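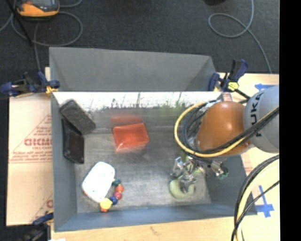 Oiling a wooden worktop seals the grain against water and light stains. The job takes two coats and one night of drying between them. Clear the surface first, including anything that normally stands on it: a grey bin with angled sides on a light wooden top, for instance, will trap oil under its base and leave a tacky patch.

What you need
Hardwax oil, 800 ml
Abrasive paper, 120 and 240 grit
Lint-free cloths
Vacuum cleaner with brush head

Method
Sand along the grain with 120 grit, then 240. Vacuum the surface and wipe it with a dry cloth. Keep the room at 21 °C if possible – oil thickens in the cold and spreads unevenly.

Apply a thin coat with a cloth, working in strips. Wait 9 minutes, then wipe off all the excess. Leave overnight. Rub down lightly with 240 grit, remove the dust and apply the second coat in the same way.

Used cloths can catch fire on their own. Soak them in water and lay them flat outdoors to dry before disposal.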